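3.2 Workspace and daily upkeep

All of the trials reported in this paper were run on a single two-arm cell, which we call Bellamy, and since much of our time over the winter went into keeping that one cell in good order, we would like to spend a little longer on it than is usual. Readers who only want the learning results can safely skip ahead to Section 4, and we won't be offended!

The table is white, and in our early sessions glare from the bare surface gave the head camera a good deal of trouble. Tamsin Kasprzak suggested covering it with brown paper, and we have used paper ever since (Figure 2). It wrinkles a little and picks up specks, so we replace it after every 300 episodes, or sooner if a gripper catches it. The desk task uses a laptop, a mouse on its pad and a wooden box with a handle, set out with a generous stretch of open paper between them. A small lamp stands on the side opposite the box.
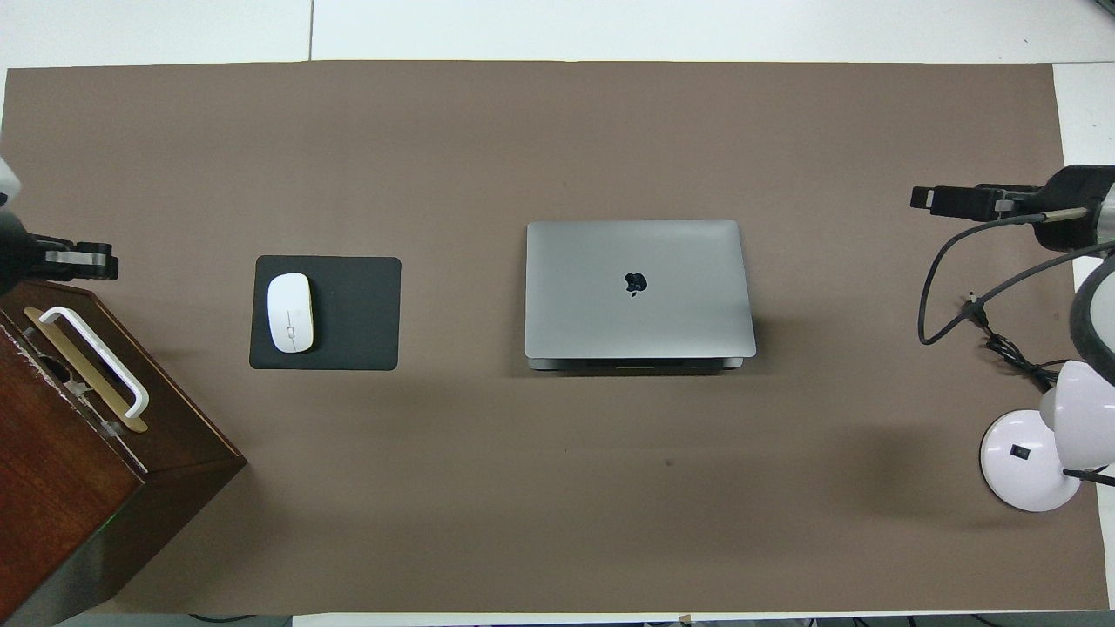 3.2.1 Cables and grippers

Cables were our most faithful source of grief. Each gripper needs enough slack to let the wrist turn fully, and the slack has to go somewhere, so in practice it rises in a loop and comes to rest on the paper. Our first guide clips, which we printed ourselves, pulled the connector sideways when the arm reached across its own base, and Yen-ting Wei spent most of a week in January tracing dropped gripper commands back to that one fault. We now leave the last stretch of cable unclipped and check the plug by hand at the start of each session. The loose cable does show up in the head view, and we decided to live with that.

The fingers are wiped down every morning, and the opening width of both grippers is checked against a gauge block. The pads are changed after 2,000 grasps. Before a session begins, the operator brings both arms in over the table, one to the laptop and the other to the space between the laptop and the mouse pad, and looks at the clearance from the side camera as well as from the head. It is a humble little routine, but it caught a slipped wrist offset on 2 occasions, and we have grown very fond of it.

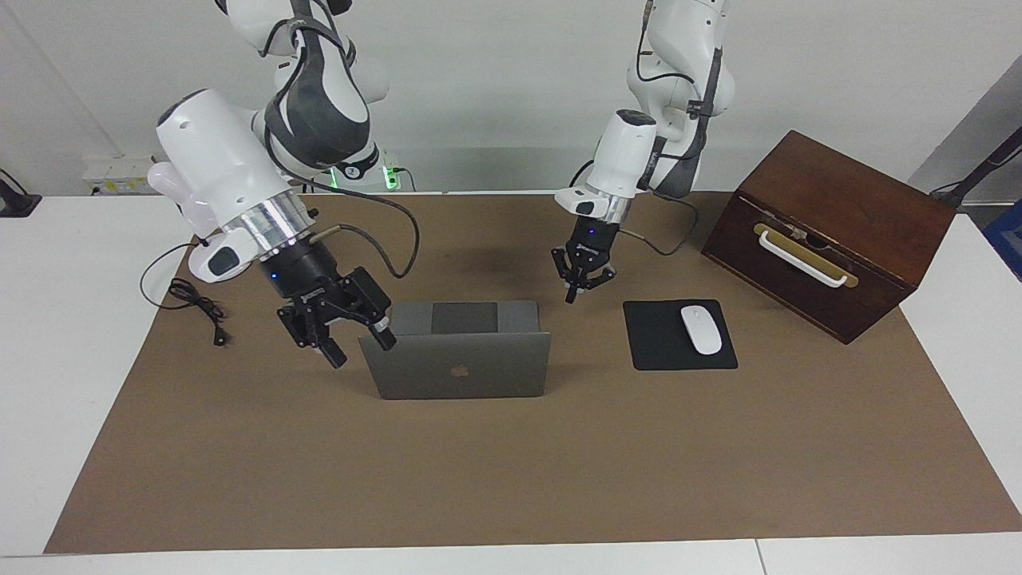
Figure 2. The Bellamy cell with the desk task laid out, from the head camera (first panel) and from the fixed side camera (second panel).

3.2.2 Recalibration

Whenever a gripper comes off for repair, we recalibrate that arm against both cameras before collecting any more data. Rupert Ammann's script does most of the work, and the full log is included with the supplementary files.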